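买设备这件事，从报价单看永远比从工作台上看便宜。Grurken 这一页是图页，按站内惯例，图页应该图多字少。采购类的图页向来做不到，大家写着写着就开始抱怨运费，这回也一样。

最近更新：2020年5月21日。整理：Annick Cloutier。意见请直接写给我，别写在打印件背面，打印件背面已经被 Vernon 拿去算折旧了。

# 桌面抓取工位：要买什么，为什么还没买

先交代一下范围。我们要的是一个桌面工位：一条臂，一副夹爪，一个装在腕部的小相机，一张桌子，以及一堆用来抓的东西。听上去像购物清单，写成预算之后变成了一份十几行的表格，其中“其他”一栏的金额排第二。Vernon Sutherland 在会上问“其他”是什么，Colette Renaud 说是“目前还想不到的东西”。他想了一会儿，批了一半。

下面按栏目来，顺序就是表格里的顺序。想直接看台面的，往下翻。

## 机械臂

报价收到 2 份。一份来自 Pelletier，纸张很好，装订也很好，第一页是一封致辞，感谢我们选择了他们（我们还没有选）。另一份推荐的是 Grarance，只有一页，没有致辞，价格下面画了条线，线下面写着“不含”。不含的内容写得很小，Lempi Lahtinen 用复印机放大之后才读完。

放大之后是这样的：不含底座，不含线缆，不含安装，不含培训，不含第二年的软件。Lempi 在旁边批注：“那么含什么？”对方回信很快，说含手臂。

Pelletier 的那份什么都含，包括我们不需要的，比如一个用于展会的外罩。问能不能去掉，答复说可以去掉，价格不变。于是我们暂时把外罩留在表里，金额栏写零，备注栏写“反正也付了”。

两家的负载和臂展都够用。我们抓的东西没有一样值得炫耀，一只碟子、一块积木，负载栏里再大的数字也派不上用场。Colette 的意思是，重复精度看一眼就行，更该问的是断电之后手臂会不会垂下来，垂下来的时候桌上放着什么。两家都说不会垂。有一家说的是“一般不会”，我把“一般”两个字用荧光笔涂了。

## 夹爪

夹爪是这次吵得最久的一项。候选里有 Vukent 的平行双指，还有臂厂自己配的那一种。臂厂自配的便宜，装上就能用，说明书有四种语言，其中一种据说是英语。Vukent 的要另买转接板，转接板另外报价，报价另外等。

Rosaire Bergeron 站 Vukent 这边。他的理由写了一页半，我压缩一下：

- 指尖能单独换，坏了不用整副寄回去；
- 手指内侧平整，贴垫子方便；
- 螺丝是普通螺丝，用抽屉里现有的扳手就能拧。

第三条最打动我。上一台设备的螺丝需要一把专用工具，专用工具在供应商那里，供应商在放假。

Vernon 看重的是单价。他把两副夹爪的价格并排写在白板上，中间画了个不等号，然后退后两步欣赏。Rosaire 走过去，在便宜的那一边加上了停机三天的人工。不等号被擦掉了，没有人再画回去。

指尖垫单列一行，每套 169 欧元。对，就是那种软垫。Lempi 问能不能自己剪一块橡胶贴上去，Rosaire 说可以，前提是她愿意每个周末来重新贴。预算表里目前写的是原厂垫子，数量 2 套，一套用，一套锁起来。钥匙放在哪里，这页不写。

## 腕部相机

相机本身不贵，贵的是固定它的那个小支架。支架在目录里叫“集成式安装方案”，一块弯过的金属，四个孔。Colette 用硬纸板做了一个样子给 Vernon 看，说照这个形状找人做就行。Vernon 问纸板的这个能不能先用着。

这一项要提前想清楚的是线。相机的线要从手腕走到底座，手腕会转，线不会自己跟着转。报价里的线刚好够长，“刚好”是供应商的原话，意思是手臂伸直的时候线也伸直。我们加了一条长的，又加了一包扎带。扎带是整张表里唯一没有被问过的项目。

还有视野。相机装在手腕附近，就一定会看到自家的手指，而且占的地方不小。选镜头的时候别拿空手腕去比，要装着夹爪比。有一家供应商发来的样片干干净净，没有手指，问他们夹爪在哪里，说拍的时候还没装。样片我们收下了，当风景看。

## 桌子

原计划用仓库里的旧桌子，费用为零。后来量了一下，旧桌子有一条腿短一点，平时垫着一本目录。手臂装上去之后会不会晃，意见不一，唯一一致的是不想拿新手臂去试。

新桌子要重，要能打孔，台面要哑光、颜色要深。最后这一条是 Colette 坚持的，浅色的台面遇到白碟子，相机分得很吃力，反光的台面更糟，你会抓到灯。Pelletier 也卖桌子，是“与手臂相匹配的专业平台”，价格与手臂相匹配。我们去问了做厨房台面的铺子，铺子老板听完要求，问我们是不是要开肉店。

他的报价不到那个专业平台的一个零头，交货也快。备注：孔要自己打。再备注：打孔的人选还没有定，目前大家都在看 Rosaire，Rosaire 在看窗外。

深色哑光也有代价，划痕和粉笔印看得清清楚楚。有人提议在预算里加一行台面护理，被否了。工作台嘛，就该像工作台。

## 安装和培训

Grarance 那边，安装按天收费，培训按人收费，出差按公里收费。Lempi 把三项加起来之后，建议我们派人去他们那里，在门口听一听。

Pelletier 的安装包含在总价里，条件是地面、供电、网络都已经准备好，并由我方签字确认。签字确认的表有六页，其中一页问楼板承重。房东找出来一份图纸，图纸是上一层楼的。

培训我们打算只送两个人：Colette 和 Rosaire。回来之后由他们教其余的人，时间算在工时里，请不要算在“热情”里，上一次就是这么算的。Vernon 也想去，他想看看那边的食堂。我们跟他说培训全天站着，他的兴趣减了不少。

## 交货期

臂厂给的交货期是 40 天。Lempi 打电话去问从哪一天算起，对方说从收到订金算起；再问订金从哪一天算收到，对方转接了另一个部门，音乐很好听。

如果订单在这个月发出，我们希望七月能开箱。表格里写的是“七月”，没有写几号，Colette 用铅笔在后面加了个问号，Vernon 把问号擦了，第二天问号又回来了。我没有立场，我只负责保存版本。

请注意夹爪和手臂不从同一个地方发货。夹爪先到是最常见的情形，于是桌上会摆着一副很漂亮的手，等着它的胳膊。转接板一般最后到。把转接板单独下单、提前下单，写在日历上，再写一遍。

## 备件

备件的预算，大家都赞成，大家都想从里面借钱。到目前为止，这一栏已经替下列项目垫过：一台标签打印机、一箱标签、一次聚餐（标签打印机的庆功）。Lempi 现在给这一栏设了密码，密码只有她知道，她说这样最便宜。

留下来的内容不多：指尖垫、一组螺丝、保险丝、一条备用的相机线。Rosaire 想再加一根手指，单根的，黑色那种。厂家说手指成对出售。他问如果只坏了一根怎么办，厂家说那就有了一根备件。这个回答他很服气，已经改成一对了。

## 抓取用的物件

表里最便宜的一行，讨论时间最长的一行。每个人对日常物件都有看法。

原则是先列难点，再找东西。要有亮的，要有透明的，要有薄得贴在平面上、手指不好下手的，还要有软的，一夹就变形。之后才轮到好抓的，让人在汇报那天有东西可以演示。供应商也卖成套的标准物件，装在带海绵内衬的箱子里，箱子有锁。打开一看，大多数厨房里都有。我们买了普通的，预算一下子松了，松出来的钱当天下午就被相机支架拿走了。

采购时需要留意的几样：

- **透明件。** 每种至少备一个替换。别问为什么，看前面备件那一栏的语气就知道了。Lempi 要求发票上写“实验耗材”，店家坚持写“餐具”，最后写的是“玻璃”。
- **镀铬、镜面件。** 便宜，哪里都能买到，指纹也是哪里都能沾上。配一块擦布。擦布也要入账，Vernon 说的，他说的时候是认真的。
- **托盘。** 带圆边的塑料托盘比直角的好用，颜色随意。“随意”的结果是粉色，店里剩下的就是粉色，而且打折。
- **积木。** 深色、有台阶的那种，放在深色台面上，专门给相机添堵。Colette 选的，她很满意。
- **薄卡片。** 不花钱，抽屉里有。这是整张表里我最喜欢的一行。
- **海绵类。** 会掉渣，会吸水，会在别人洗杯子的时候失踪。多买。

物件不要编得太细。我们最早给每一样都贴了资产标签，标签一贴，抓的就是标签了。后来改成写在清单里，物件本身保持原样，资产系统对此颇有怨言，每个月自动发一封信。

## 台面

粉色托盘里是一只镶着镀铬圈的透明圆罩和一件银色的小东西，右边是那块墨绿色的台阶积木。黑色双指伸向前方，中间的白圆碟上搁着一张白卡片，卡片上还压着一小块海绵似的黄东西。预算表里管这些统称“杂件”，占一行。
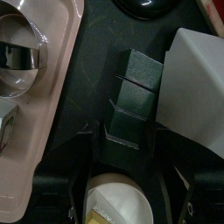

## 还没有定的

**软件续费。** 第一年免费，第二年的价格“届时提供”。我们按照供应商的表情估了一个数，写在表里，用的是灰色字。Lempi 的意思是现在就要一份书面的，趁他们还想卖给我们。信已经发出去了，语气很客气，抄送了三个人。

**急停按钮放哪里。** 放在桌子左边，Rosaire 够得着；放在右边，Colette 够得着；放在中间，胳膊肘都够得着。再买一个的价格问过了，能接受，线又是另外算。

**旧设备。** Vernon 希望旧的那台能卖掉，抵一部分钱。网上挂出去之后来了一位买家，问能不能只买箱子。箱子我们也想留。

**保险。** 表格里要填“设备用途”。我填了“抓碟子”，被退回来，改成“柔性操作研究”，通过了。碟子没有意见。

## 预算表的几条用法，写给下一个接手的人

把运费写在每一行里，别在最后加一个总的。总的那一行会被人当成可以谈的。

“不含”要单独开一列，放在价格旁边，字号一样大。两份报价这样一摆，差距立刻变小了，Vernon 看完沉默了一段时间，去泡了杯茶。

问供应商问题的时候一次问一个。一次问三个，会得到最容易的那一个的答案，附一本新的产品目录。目录倒是可以留着，旧桌子那条腿还需要它。

所有口头答应的东西，当天写成邮件发回去，开头写“按照今天电话里说的”。Pelletier 的免费延长线就是这么来的。Grarance 那边的回复是“请以报价为准”，也好，至少知道了。

如果有人提出“先买便宜的，不行再换”，请把上一次的那份表格找出来给他看。表格在共享文件夹里，文件名叫“最终”，旁边还有“最终2”和“真的最终”。看第三个，前两个的合计公式是坏的。

## 目前的结论

手臂倾向 Pelletier，外罩照收。夹爪用 Vukent，转接板先下单。台面找做厨房的那家。指尖垫按上面写的数量，钱从备件栏出，密码问 Lempi，她会先问你干什么用。

Vernon 的签字还差一页，就是问楼板承重的那页。房东答应再找找图纸。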